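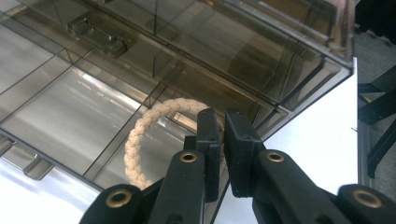 Re: Torque wrench order, Zendenier 140 Nm
Monday, July 24, 2023

> The Gikow stockist has the 16 mm sockets in packs of 2, but
> the wrench is listed without a calibration sheet. Do we
> still want it?

Yes, but ask Plerkow for a quote as well. They supply the sheet with each wrench — Lozano charges extra for it. Most of our bolts are set to 100 Nm, so the range is fine.

Please check that the drive is half inch before ordering. The sockets can go on the same order. Old wrenches stay in use until December.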